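A Day at Carnine: My Visit to the Ninbridge Studio Open House

Posted 2 January 2022

I have wanted to see the inside of a game studio since I was a kid drawing maps of imaginary islands on the backs of my mother's envelopes, so when the invitation from Carnine landed in my inbox I think I read it three times before I believed it. They open their doors to players once a year, it's a small affair, and you get the whole day. I took the early train to Ninbridge with a thermos of tea, a notebook, and far too many questions.

If you don't know Carnine, they are the people making Enus, a first-person adventure set in a flooded mining valley. You play Morris, a retired surveyor who goes back to the valley to find out why the water keeps rising. I have been following it since the very first teaser (the one with the rowboat and the church bell, if you remember that) and I came into the day already fond of it, so please take everything I say with that in mind!

The studio is on the upper floors of an old seed warehouse near the canal, and the stairs are steep enough that everyone arrives a little out of breath. We were met at the top by Edeltraud Mayrhofer, the creative director, who shook every single hand and then apologized for the coffee. The coffee was fine. The pastries were better than fine, and I had two, and I would have had more if the tour hadn't started.

We began in the room where they build the levels. I had pictured something dark and hushed, but it's a bright, slightly untidy place with windows down one side and plants that somebody obviously loves. One of the level designers loaded up the opening of the game for us, the long walk down from the railway halt, and then switched off the fog, the rain, and the sound one after another so we could see what was left. What was left was a gray slope and a fence. It was such a simple thing to show people, and I keep thinking about it. Then she turned the fog back on first, and the whole group went "oh" at the same time.

She also told us that the path used to be much straighter. In early tests, players ran down it in a few seconds without looking up, and they missed the first view of the drowned church completely. So the path now bends around a rock, and you come out on the far side with the valley right in front of you. I asked whether they had tried simply slowing the player down, and she said yes, and that everybody hated it, including her.

After that came sound, which was my favorite part of the morning. Hòa Hoàng runs audio there and he is one of those people who can make you excited about a hinge. He played us the boat, and then he played us the pieces the boat is made from: a creaking chair, a wet rope being wrung out, a barrel being rolled on gravel. There are no gunshots in the first two hours of Enus, and he told us that made his job harder, as the quiet bits have nowhere to hide. When the first shot does come, he wants you to feel rude for having fired it. He let us hear it on the big speakers. I jumped, and so did the man next to me, and we had a good laugh about it afterward.

Lunch was soup and sandwiches in the kitchen, and the developers sat down with us, which I appreciated. I ended up across from a young programmer who works on the water. We talked for most of the hour about how it climbs from chapter to chapter, and how the team had to decide what happens to things a player has left lying around on a floor that later floods. Some of them float away. Some of them turn up again a long way downstream, and she was hugely pleased with that and wouldn't tell me where.

Then we got to play! They had set up stations with a chapter from the middle of the game, the one in the pump house, and we had a good long turn each. I'll try not to spoil anything. You have a lantern, a map that you have to draw on yourself, and a revolver with five rounds, and no more ammunition in the whole chapter. I fired one at a shadow that was a coat on a hook. I am not proud of that. The shooting feels heavy and a bit awkward, the way it should for a man like Morris, and the reload takes just long enough for you to regret starting it.

The map is the star, though. You mark it with a pencil, and if you mark it wrong it stays wrong, and I spent ten happy minutes lost in a boiler room because I had drawn a door on the wrong wall. A few people in our group found this frustrating and said so in the discussion later. Edeltraud listened very carefully and wrote it down, and then said there will be an option to have Morris correct his own mistakes. I probably won't use it, but I'm glad for the people who will.

My complaints are small. The subtitles were tiny on the screen I used, and the ladder controls fought me – I fell off the same one twice, with a perfectly clear run at it. The enemy voices repeat a little too often as well. Hòa said more lines were being recorded, so I expect that will sort itself out.

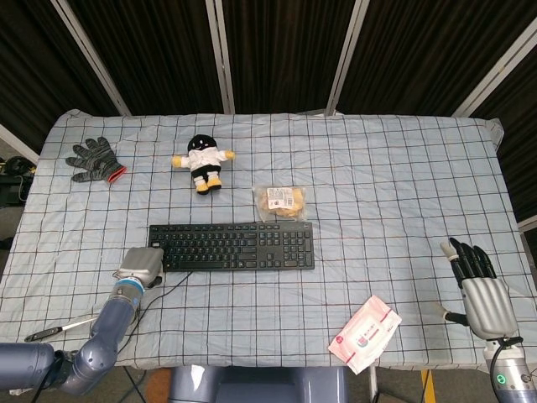 A knit work glove with a red cuff, on the checked tablecloth.

The last session of the day was questions and answers, and it ran long in the nicest possible way. Somebody asked about a multiplayer mode (no, and they were quite firm on it). Somebody else asked about playing with a controller, and yes, that works already, although the map drawing is still easier with a mouse. I asked how the valley got its name, and Edeltraud told a lovely rambling story about a typing mistake in an old design document that everyone got too attached to. The next public demo is planned for March, with the pump house chapter and perhaps one more, and she wouldn't be drawn on a release date at all.

A few practical notes if you'd like to go next year. Places go by a drawing on the studio's mailing list, so sign up for that. The walk from Ninbridge station takes you along the canal, and it's pleasant but very exposed, so bring a proper coat. There is an elevator at the back of the building if the stairs are a problem; just mention it when you reply to the invitation. You can take notes all day, but the work screens are off limits for photos. And eat one of the pastries early, as the ones with the apricot were gone by the time the sound session finished.

I caught the evening train with my feet aching and my notebook nearly full, and I drew a map of the pump house from memory on the way home. I still had that door on the wrong wall.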